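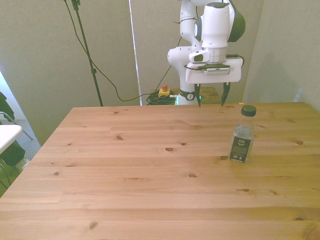

I bought a pine table in March and I have now spent more time thinking about its top than I have about any other piece of furniture I own. It came from Sönmez, the secondhand place out past the rail yard in Stadbridge. They wanted $300 and I paid it, plus 20 to have it driven over.

I had been looking for something light in color. My last table was a dark veneer thing that showed every crumb, and the veneer had started to lift at one corner. I wanted solid boards that I could sand if I wrecked them. This one is big and pale and full of knots. There is a large one near the center that I keep looking at when I should be doing something else.

The knots were what put other people off, according to the man at the shop. He said buyers ask for pine and then want it to look like maple. I don't mind them. A couple had a little resin on the surface when I got the table, which came off with mineral spirits and an old T-shirt. I was ready to seal them with shellac, but they haven't bled again so I left them alone.

The finish took longer. I tried a hard wax first, on the underside, and it went on yellow. Then I tried a water-based matte called Plolta, also on the underside, and that stayed close to the bare wood. Two coats on top, light sanding between with 320 paper, then a third coat because I had some left in the can. The grain still shows and you can feel the seams between the planks if you run a hand across them. Crumbs get in there. An old toothbrush gets them out.

Water is the main thing I worry about with pine. Before the finish I left a glass out overnight and got a ring, and it took me most of a morning to sand it back. So the rule now is that anything with a screw cap can go straight on the wood and anything open gets a coaster. Bottled water is fine. Coffee is not fine. I bought a set of cork coasters from Mumico and they are thin but they work.

Pine dents, too. I dropped a pair of pliers on it in the first week. I put a damp cloth over the dent and held the iron on it for a few seconds, and most of it came up. This only works on bare wood, so if you have dents, do them before you finish.

Next job is the legs. One is a little short and there is a folded piece of cardboard under it. I have felt pads in a drawer - the stick-on kind, which never stay stuck - and I may try screw-in feet if I can find a size that fits.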